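# Chapter 6: Settlement Hierarchy and the Naming of Towns

Zarthorpe is the third-largest settlement in its county and the only one of the three that stands on a tidal river.
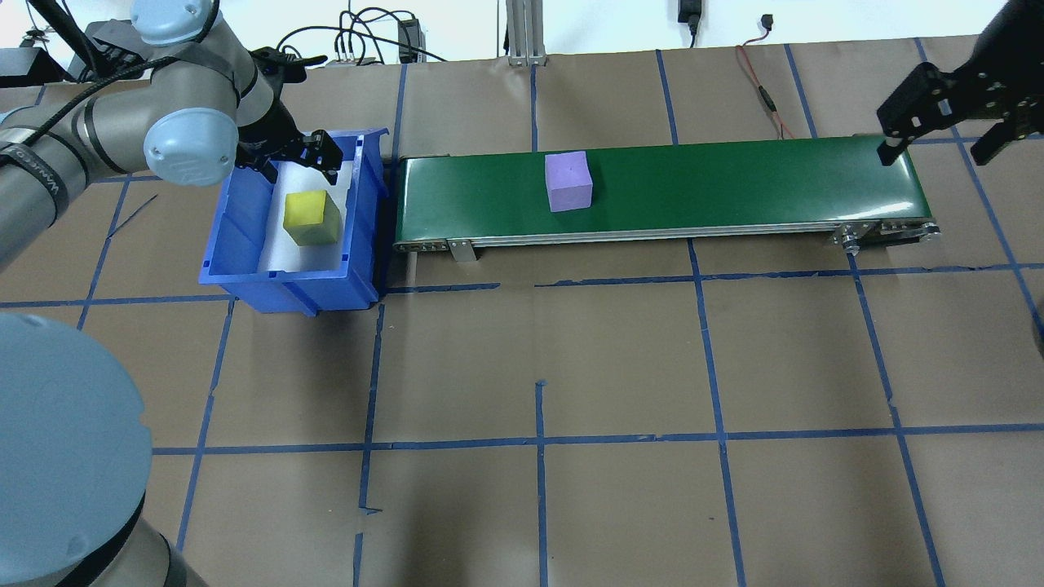 Waltraud Ruppert objects to that opening. A rank, she writes, tells the reader nothing until the boundary has been stated, and Zarthorpe would stand fifth if its two detached parishes were left out of the reckoning. The objection is sound and the rest of this chapter depends on it. Population figures are properties of areas, and the area must be given before the figure is used.

## 6.1 Three boundaries

Most towns have at least three outlines. The administrative boundary is the line within which a council may raise charges and issue permits. The built-up boundary follows the outer edge of continuous building, with gaps below a set width ignored. The functional boundary takes in every parish from which a stated share of working residents travels to the centre. The three seldom agree. In Zarthorpe the administrative area covers 2,555 hectares, of which 1,339 are built up; the remainder is marsh, grazing land and the disused airfield.

The functional area is larger than both and has been redrawn twice. The second revision added Kukora, a village on the opposite bank whose residents had previously been counted with the inland district. No one moved house, but the population of the functional area rose on the day the revision took effect. A time series that crosses such a date must be adjusted, or broken and labelled as broken.

## 6.2 Rank and rank order

Once boundaries are fixed, settlements may be listed by size and numbered. The resulting order is used in two ways:

- to compare the largest settlement with the second, which gives the primacy ratio;
- to plot size against rank on logarithmic scales, which gives the rank-size curve.

Both uses are sensitive to the lower cut-off. The county list contains 279 named places, but only 138 of them have a recorded population above the threshold for separate publication. The others are merged with their neighbours in the tables, and a curve drawn from the tables alone will fall away too steeply at its lower end.

## 6.3 Names as evidence

The name of a place is often older than any of its boundaries. The ending *-thorpe* generally marks an outlying or secondary farmstead, and its presence in the name of a sizeable town suggests that growth came late -- in this case with the building of the quay. Names transferred from elsewhere are weaker evidence. The Zarthorpe street called Sauerland records a trading connection with the German upland of that name and says nothing of the ground on which it was laid out. Zulov, a hamlet upstream, is harder to place. Its earliest spelling differs from the modern one in three letters, and the two forms should be treated separately until a document is found that links them.

Section 6.4 sets out the method for dating a name from its recorded spellings. Readers without the county gazetteer to hand should use the extract in Appendix B, which gives the spellings in order of first appearance.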